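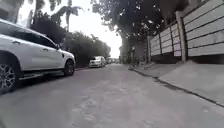
CODURPORT, 2026-03-15 – Four students from the robotics club at Brostitholm Technical High School will enter a sidewalk delivery robot in the regional student finals in April, the school said.

The robot, named Bae, is a low four-wheeled rover that has to find its own way along ordinary residential streets. Teams score points for staying clear of parked cars, keeping to the correct side of the curb and stopping at the right address.

Club members Ha-neul Woo, Gyu-bin Hwang, Seul-gi Cho and Iida Rautiainen began work on the rover in the fall. Most of their practice runs have been on a quiet uphill street a few minutes' walk from the school, with a hedge on one side and a panel wall on the other.

"The curb was the hard part," said Cho, who wrote most of the steering code. "From that low down, the line between the road and the sidewalk can look like a shadow. We had to sort through a lot of video by hand."

The team has labeled 413 short clips from its practice runs and uses them to train the software. Hwang said the group still has trouble with patchy pavement, where pale areas in the road are sometimes read as obstacles.

Tudor Toma, who teaches electronics and runs the club, said the students paid for parts with a $31 membership fee and a grant from Dikgate, a local machine shop. The club has 12 members this year.

The finals will be held in Codurport with 11 teams taking part. Each rover gets two runs – one on a course the teams have seen and one on a street they have not. The better score counts.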